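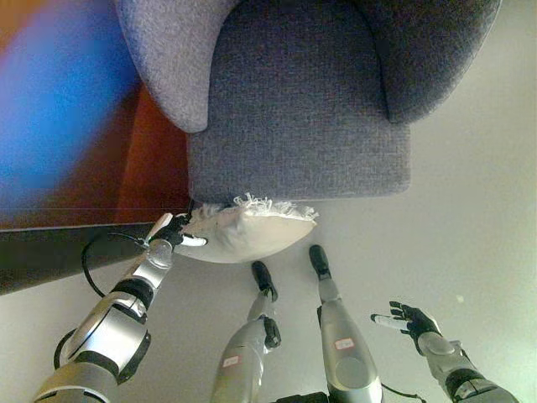

Re: reupholstering or slipcovers?

Slipcovers get my vote for the Undomside reading room, mainly on cost. A coarse weave in heather grey, like the armchair in the photo, hides wear well, but rounded arms like those take longer to fit. Jugah quoted 800 for the set and wants 2 weeks. I would ask for removable seat covers so we can wash them.

Naveen Negi wrote on Sunday:
> Does anyone have a view on the chairs? Five need new
> fabric and the other two can wait until October.
> I have swatches if you want to see them.

Could you bring the swatches, Naveen? Darker ones first.

Harish Gautam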